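The Open Day

By Heloísa Aguiar

The invitation said there would be robots, and my editor at the Mikcombe paper, who had never been to a thing with robots, sent me because I had. I had once stood behind a rope in a parking garage and watched a machine pour a cup of water onto a shoe. This made me the technology desk.

Trornusia, according to the invitation, was "teaching the home to look after itself." Refreshments were promised. The address was an apartment in Orkow, up a flight of stairs that smelled of somebody's onions, and the door was opened by a woman wearing a badge with my name on it.

"Heloísa," I said, pointing at the badge.

"Yes," she said, pointing at herself.

"No, me. I'm Heloísa."

She looked at the badge, then at me, then down a list on a clipboard. She was Heloísa Fagundes and she was running the open day. There was only the one Heloísa on the list, and she had assumed it was her. I could have hers, she said, if I didn't mind that it also said STAFF. I put it on. I want that noted, given what happened later.

The other visitors were already in the kitchen: two men in good shoes from Vasconcelos, who might or might not be putting in money, and a retired couple who had come for the refreshments and were being frank about it. The refreshments were crackers. We were given a short talk about the future, which would have clean laundry in it, and then we filed down the hall to the bedroom to see the work.

"Please don't touch the bed," said Fagundes. "The bed is live."

The older of the Vasconcelos men took a full step back from it.
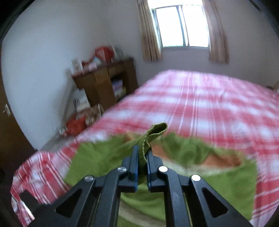
"So where is it?" said the retired husband, after a decent silence.

"Where is what?" said Fagundes.

"The robot."

"The robot is in March," said Fagundes.

She explained this very well, and I'll do my best. A robot could not be expected to walk into a bedroom and know what to do with a green cloth. Somebody had to show it. So for now a person held the grippers, one for each hand, and did the folding through them, and all of it was recorded, and in March a robot would be switched on that had seen so much folding it could hardly help itself. They wanted 3,000 folds. They had 900.

"Nine hundred of this one?" asked the wife.

"Of this one, in this room. Then we change the cloth."

"And then?"

"Then we change the room."

The wife nodded slowly. She had raised four children and I believe she was doing a sum.

The person holding the grippers was a young man called Rui, and I have seldom seen anyone concentrate so hard on linens. He would pinch, lift, carry, lower and let go. Now and then the jaws closed on nothing and he would breathe through his nose and come around again. When he had finished he had a neat green rectangle, and we all made the noise people make at a christening. Then he shook it out, dropped it on the checked bedspread in a heap, and started over.

"Oh, don't," said the wife.

"He has to," said Fagundes. "It's no use to us folded."

I wrote that down and underlined it.

The younger Vasconcelos man wanted to know how long a person could do this. Forty minutes at a stretch, Fagundes said, before the quality dropped. He asked what happened when the quality dropped. She said you got sad folds. He asked if the robot would learn the sad folds too, and she said that was a really good question, in the voice people use when they would like a different one.

Rui reached his forty minutes. He put the grippers down on the bed, flexed his fingers and went off to the kitchen, where I could hear him being very fast with the crackers. Fagundes looked around the room for her second operator. She looked at her clipboard. Then she looked at my badge.

"Staff," she said.

"Press," I said.

"It says staff."
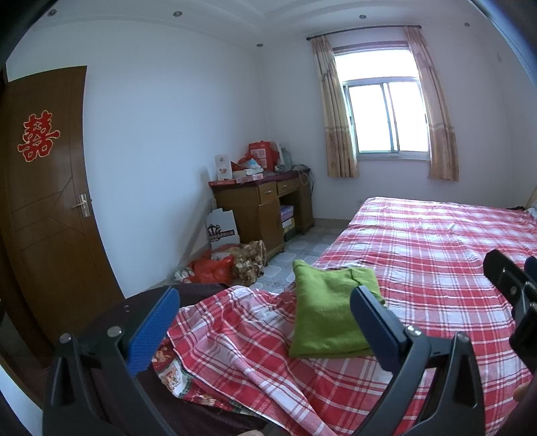

Photo: Heloísa Fagundes / Trornusia

I'd like to report that I was bad at it. That would have been the better article, and I had already half composed it on the stairs: woman defeated by bedding, civilization safe for now. But the grippers were light and did more or less what my hands did, a moment late and with less opinion. By the third try I had the corners meeting. By the sixth I had developed views on corners. I heard myself tell the older Vasconcelos man that he was standing in my daylight.

"She's good," said the retired husband.

"She's rushing the second fold," said his wife, and she was right, and I slowed down.

At some point the others went back to the kitchen for the closing remarks. I could hear Fagundes saying that in the home of tomorrow no human being would ever have to do this again. I heard the wife ask who was doing it now. There was a pause for another really good question.

I stayed where I was. On the back of the door the red double happiness kept watch over me, which seemed like plenty, and I pinched and lifted and carried and lowered and let go. When I had a tidy one I looked at it for slightly longer than was professional. Then I shook it out.

Rui came back and stood beside me, eating.

"You get so you miss it," he said. "On days off."

"What do you do on days off?"

He thought about it. "There's a chair at home," he said. "I put the clothes on the chair."

The piece ran at 65 words, next to the bus timetable. My editor cut the part about the sad folds and kept the crackers. Vasconcelos put in some money, I'm told, on the condition that there be a robot somewhere in the room, even if it was only standing there.

An envelope came from Trornusia a little while afterward, made out to Heloísa, staff, for an afternoon's operating. It was more than the paper had paid me. I called Fagundes to say there had been a mistake, and she said no, it was all in order, my folds had been labeled usable, and was I free on the second? They were changing the cloth.

I asked what color.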